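# Packing a Week of Clothes into One Small Bag

I have wanted to write this one for ages! My sister-in-law Asuka and I take the train from Carkville down to the coast every August, and the first year I dragged a suitcase up three flights of stairs to our rented room (the elevator had a handwritten sign on it, and I suspect the sign was older than I am). Now I go with a single soft bag that slides under the seat, and I still have something clean to wear on the last day.

You don't need special gear for any of this. A bed, a pile of clothes and half an hour will do it.

## Start with the pile

Put everything you think you want on the bed. All of it, including the sweater you're not sure about. Leave it there overnight if you can, then come back and take out whatever you'd forgotten you put down.

My usual week looks like this:

- 3 pairs of pants or shorts, counting the pair I travel in
- 5 tops, at least one with long sleeves
- underwear for every day, plus one spare
- 4 pairs of socks (more if I'm hiking)
- 1 light jacket
- something to sleep in

Two pairs of shoes is my limit, and the bulky ones go on my feet for the train.

## Fold the big things flat

Pants first. Lay them out, fold one leg over the other, smooth them with your palm and fold from the cuff toward the waist until they're as long as your bag is wide. Press down as you go! Trapped air takes up a surprising amount of room.

Button-up shirts get the same treatment. Do up the top button and the middle one, turn the shirt face down, bring both sides in to the center and fold it up from the hem. If it's linen, it will wrinkle anyway, so enjoy the wrinkles. T-shirts can be rolled, and I roll mine tight enough that they stay put when I let go.

## Small things get folded small

I used to stuff underwear into corners by the handful, and then I'd be digging around for it every single morning. A little bundle is so much nicer. Work on any flat surface you like:

1. Lay the piece face up and smooth out the worst of the creases.
2. Fold one side in toward the middle, then bring the other side over it.
3. Bring the bottom up toward the waistband.
4. Fold again if it's still longer than your hand, and press it flat.

Elastic likes to spring back, so give it a firm squeeze before you let go. 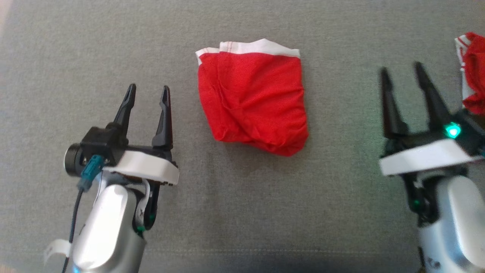

*Folded down to a compact bundle, with the white waistband along the top edge.*

Stand the bundles up side by side in a zip pouch, like cards in a recipe box. Mine is a plain cotton pouch I picked up at a street market in Follholm, and it holds the whole week's worth with space left for socks. Put the spare pair somewhere else, maybe in your jacket pocket or with your toothbrush. I learned that the year my bag went on to Vergara without me.

## Load the bag

Heavy things belong at the bottom, near the wheels if your bag has them. Pants go in next as a flat base, with rolled shirts packed tightly in rows on top. Slide the pouch down one side. Shoes (stuffed with socks, please!) go along the other.

The jacket goes in last, spread across everything, and it's right there if the train is freezing. It usually is.

## On the way home

Bring one thin drawstring bag for laundry. Dirty clothes get the same folds as clean ones, which sounds fussy, but they fit back into the space they came from and you won't have to sit on your luggage at checkout time. Damp swimsuits need a plastic bag of their own. Wring them out, roll them in a towel, step on the towel for a minute, and hang them up as soon as you get in the door.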